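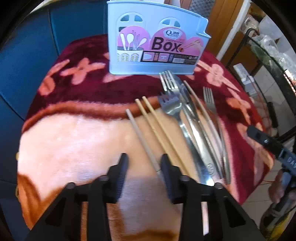 Sorting the Silverware
An open day at Orkico, where household robots get their schooling

By 10 in the morning on Monday, April 8, 2024, the parking lot at Orkico was full and people were leaving their cars on the grass along Zultley Road. The company had sent out 177 invitations to its first open day. More people than that came, and the front desk ran out of visitor stickers before lunch.

Orkico collects the practice material that other companies use to teach robots how to do housework. It doesn't build the robots. Its main customer is Tisby, which makes a two-armed machine for kitchens and care homes, and most of what visitors saw was work being done for Tisby.

The building used to be a carpet showroom. It has been divided into small rooms, each furnished like part of a home, and people work in them with grippers held in the hand. A gripper has two fingers that open and close, and a camera that sees what the fingers see. A worker picks something up with it, puts it where it belongs, and the recording is saved. Once there are enough recordings of one job, they go to the customer, whose software learns from them.

The job on show in the first room was putting cutlery away. Chopsticks, forks and table knives lay together on a round table, and a light blue plastic holder box stood on the far side, still with its pink label on. The worker had to get every piece out of the pile and into the box.

It is slow to watch. The fingers come down over a chopstick, close, and lift. If the chopstick swings, the worker waits for it to settle and then moves it across. A person using bare hands would clear the table in a few seconds. With the gripper, a full round takes a minute or more, and then the pieces are tipped out and it begins again. The staff told us a good shift is 31 clean rounds. A round with a dropped piece is kept too, in a separate folder, and Tisby asks for a certain number of those.

Forks are the least trouble. The neck of a fork gives the fingers something to hold, and the tines can be used to turn it. Chopsticks roll. Knives are the hardest, as they lie flat and the fingers have to get under an edge before they can grip anything. Two forks lying one over the other are harder still, and the staff set them up that way on purpose. In a real kitchen drawer nothing lies neatly apart.

The table was covered with a plush blanket in maroon, pink and orange, with flower shapes along the border. Several visitors asked about it. Orkico changes the surface under the objects often, and it keeps a closet of tablecloths, mats and blankets for the purpose. Steel picks up the colors of whatever it lies on, so a fork on a maroon blanket looks different to a camera from the same fork on a white counter. A robot that has only seen the white counter may not find the fork on the blanket at all. A soft cover also lets the fingers press down a little, which a hard tabletop does not.

Visitors were allowed to try the gripper for themselves in a second room, and the line went down the hall. I waited 20 minutes and got a fork on my second try. The tool is lighter than it looks, but holding it level is tiring, and my wrist hurt by the end of a five-minute turn. Full-time workers change rooms every hour and do folding or pouring in between.

After lunch there was a demonstration with one of Tisby's machines, brought over by truck from Berhe. It had been trained on 3000 rounds of cutlery work, 700 of them recorded in this building in November. The machine was given forks, knives and chopsticks on a plain gray mat. It put away the forks without a fault. It picked up one chopstick by the very tip, lost it, looked for it, and picked it up again from the mat. One of the knives it pushed to the edge of the table and left there. The engineer running the demonstration stopped it, moved the knife back, and started it again. On the second try the knife went into the box, handle first.

People clapped for the knife. The engineer said Tisby wants another set of recordings made up only of flat objects, and that the work will start this spring.

The talks at the end of the day were short. Orkico explained what it pays (by the hour, with no bonus for speed, because fast rounds tend to be sloppy ones) and how it handles recordings made in people's own homes. Those make up a small part of its work at present. Anyone who takes a gripper home signs a form, and recordings that show faces, mail or family pictures are thrown out.

One man in the back row asked when a robot would be able to empty his dishwasher. The answer was that cutlery is one job, plates are another, and opening the dishwasher door is a third, and each has to be recorded separately. Plates are planned for the room next to the front desk, where the shelves are already up.

Orkico plans a second open day in the fall. Visits are free, but places have to be booked through the front desk, and children under 12 can't use the grippers.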